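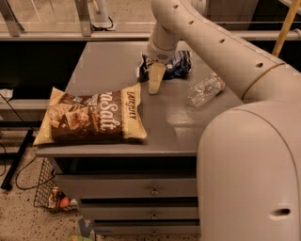

서랍장 위 과자 봉지 앞까지 손을 내린 Duno

2026년 10월 24일

우리 회사 휴게 공간에 로봇이 들어온 게 6월이다. 그동안 블로그에 한 번도 안 쓴 건 쓸 말이 없어서가 아니라 쓸 말이 너무 삐딱해서였다. 회사 사람 몇이 여기를 읽는 걸 알고 있으니까. 그런데 지난주에 총무팀에서 상반기 평가 비슷한 문서가 돌았고, 그걸 읽고 나니 나도 뭔가는 적어 둬야겠다 싶었다.

나는 Rorcombe에서 시설 지원 일을 한다. 회의실 정리, 비품 채우기, 간식대 관리, 고장 난 의자 딱지 붙이기 같은 일이다. 명함에는 조금 더 그럴듯한 말이 적혀 있다. 로봇은 Indeo라는 업체 것이고 이름은 Duno다. 이름을 누가 지었는지는 모르겠는데 다들 금방 "두노"라고 부르기 시작했고, 나도 그렇게 부른다. 이름 붙인 물건한테는 화를 내기가 좀 어려워진다. 그것까지 계산한 건지 가끔 의심한다.

두노가 맡은 일은 사람들이 먹고 두고 간 것을 치우는 일이다. 봉지, 물병, 뭐 그런 것들. 회색 서랍장 위가 늘 제일 지저분한 자리다. 큰 칩 봉지를 꺼내 놓고 그대로 가는 사람, 다 구겨 놓은 봉지를 그 옆에 두는 사람, 물병을 눕혀 두는 사람이 있다. 사진 찍은 때도 딱 그랬다. 노란 테두리 LATE JULY 봉지가 널찍하게 누워 있고, 뒤쪽에 파란 봉지가 구겨져 있고. 두노는 그 파란 봉지 바로 앞으로 손가락을 똑바로 내리고 있었다.

이 장면을 보고 "와, 신기하다" 하는 사람이 있고 "저걸 왜 저러고 있지" 하는 사람이 있다. 나는 뒤쪽이다. 사람이라면 지나가다 집어서 버리면 끝나는 일이다. 집는다는 생각조차 안 하고 하는 일이다. 두노한테는 그게 하나의 작업이고, 작업마다 기록이 남고, 그 기록이 모여서 숫자가 된다.

그 숫자 얘기를 해야겠다. 돌았던 문서에 따르면 두노가 처리한 작업이 1,472건이라고 한다. 큰 글씨로 맨 위에 적혀 있었다. 회의에서도 그 숫자부터 나왔다. 그런데 "처리"가 무슨 뜻인지는 문서 어디에도 없다. 내가 물어봤더니 작업이 시작돼서 종료 상태로 기록되면 한 건이란다. 물건을 집으려다 포기하고 물러난 것도 종료는 종료다. 같은 봉지를 다시 시도하면 또 한 건이다. 그러니까 어려운 봉지일수록 실적이 올라간다. 나는 이 대목에서 웃었는데 회의실에서 웃은 사람은 나밖에 없었다.

업체 쪽 설명은 늘 친절하다. Indeo에서 오는 분들은 정말로 예의 바르고, 질문도 잘 받아 준다. 다만 답이 항상 미래형이다. 구겨진 봉지는 모양이 매번 달라서 까다로운데 다음 업데이트에서 나아질 겁니다. 투명한 병은 보기가 어려운데 개선 중입니다. 나도 그 말을 안 믿는 건 아니다. 나아지기는 할 것이다. 6월의 두노와 지금의 두노를 비교하면 확실히 덜 머뭇거린다. 문제는 나아지는 동안 그 빈틈을 누가 메우고 있느냐인데, 그게 나와 같이 일하는 사람들이다.

예전에는 오후에 한 바퀴 돌면서 간식대와 서랍장 위를 치우고, 행주질하고, 서랍에 티백 채우고 내려왔다. 순서가 몸에 배어 있어서 중간에 누가 말을 걸어도 흐름이 안 끊겼다. 지금은 두노가 먼저 돈다. 두노가 도는 동안에는 그 옆에서 물건을 건드리지 말라는 안내가 있어서 나는 기다린다. 한 번 기다리는 시간이 7분을 넘는 날도 있다. 짧다고 할 수도 있다. 그런데 일하다 멈춰 서서 남이 봉지 집는 걸 보고 있어 보면 그게 짧지 않다. 휴대폰을 보자니 노는 것처럼 보이고, 다른 층에 갔다 오자니 애매하다. 결국 서서 본다. 그러다 보니 우리 일에 "보기"라는 게 하나 생겼는데, 업무 분장표에는 아직 없다.

로봇이 남긴 것을 정리하는 일도 새로 생겼다. 집다가 떨어뜨려서 부스러기가 퍼진 자리라든가, 버릴 것인지 누가 먹던 것인지 판단이 안 돼서 그대로 둔 것들. 이 판단이라는 게 은근히 어렵다. 반쯤 남은 칩 봉지는 버려야 하나? 나는 안다. 어느 팀이 오후에 봉지 하나를 놓고 조금씩 나눠 먹는지 알고, 입구를 접어 뒀으면 다시 온다는 뜻인 것도 안다. 두노가 도입되고 얼마 안 돼서 그런 봉지가 없어졌다는 항의가 들어왔고, 그 뒤로는 애매하면 두는 쪽으로 설정이 바뀌었다. 둔 것은 우리가 다시 본다. 항의 메일도 우리한테 온다. 로봇한테는 메일 주소가 없으니까.

사람들 쪽이 바뀐 것도 적어 둬야 공평하겠다. 예전에는 그래도 자기 봉지는 자기가 버리는 사람이 꽤 있었다. 내가 지나가면 민망한 얼굴로 "제가 치울게요" 하던 사람들이다. 요즘은 "두노가 하겠지" 하고 간다. 어떤 팀은 일부러 올려 두고 치우는 걸 구경도 한다. 그 마음은 이해한다. 나도 처음 며칠은 구경했다. 그렇지만 치우는 기계를 들여서 어지르는 양이 늘었다면 그건 어느 칸에 적어야 하는 숫자인지 궁금하다. 문서에는 그런 칸이 없었다.

좋아진 점이 아예 없냐고 하면 그건 아니다. 허리가 안 좋은 동료는 낮은 데 있는 것까지 나중에 두노가 맡아 주면 자기는 찬성이라고 했다. 나도 그건 찬성이다. 다만 지금 두노가 하는 건 허리를 숙일 필요가 없는 높이의 물건이고, 정작 무거운 생수 묶음이나 의자 나르기는 여전히 우리 몫이다. 제일 힘든 일부터 가져가겠다는 말을 설명회에서 분명히 들었는데, 가져간 건 제일 눈에 잘 띄는 일이다. 손님이 올 때 보여 주기 좋은 일이기도 하고.

인원 얘기는 조심스럽다. 공식적으로는 로봇 때문에 줄어든 사람이 없다. 맞는 말이다. 여름에 계약이 끝난 자리 2개를 다시 채우지 않았을 뿐이다. 그 자리는 우리가 직접 고용한 게 아니고 Semeniuk이라는 용역 업체를 통해 오던 자리라 회사 인원표에 원래 없었다. 없던 사람이니 줄지도 않았다. 이런 계산을 보고 있으면 로봇이 아니라 엑셀이 무섭다. 그 자리에 있던 분들이 하던 일은 회의실 쪽이었고 두노와는 상관도 없는데, 충원 요청서를 올리면 "자동화 효과를 지켜본 뒤 검토"라는 답이 온다. 6개월을 지켜보자고 한다. 언제부터 세는 6개월인지는 아직 답을 못 받았다.

나는 기계를 싫어하는 사람은 아니다. 식기세척기가 들어왔을 때는 진심으로 좋아했다. 넣고 누르면 되고, 돌아가는 동안 나는 딴 데 가 있으면 됐다. 세척기가 컵을 몇 개 닦았는지 발표하는 사람도 없었다. 두노가 그 정도로 심심한 물건이 되면 그때는 나도 할 말이 없을 것 같다.

총무팀에는 세 가지를 써서 보냈다. 작업 건수를 셀 때 실제로 치운 것과 시도만 한 것을 나눠 달라는 것. 우리가 기다리는 시간과 다시 손대는 시간을 같은 표에 넣어 달라는 것. 그리고 두노가 도는 시간을 정할 때 우리한테도 물어봐 달라는 것. 마지막 건 답이 왔다. 다음 달 시간표는 같이 짜기로 했다. 앞의 두 개는 업체에 문의 중이라고 한다.

댓글은 열어 두는데 회사 사람이면 그냥 와서 말해 주세요. 오후에는 대개 서랍장 근처에 서 있습니다.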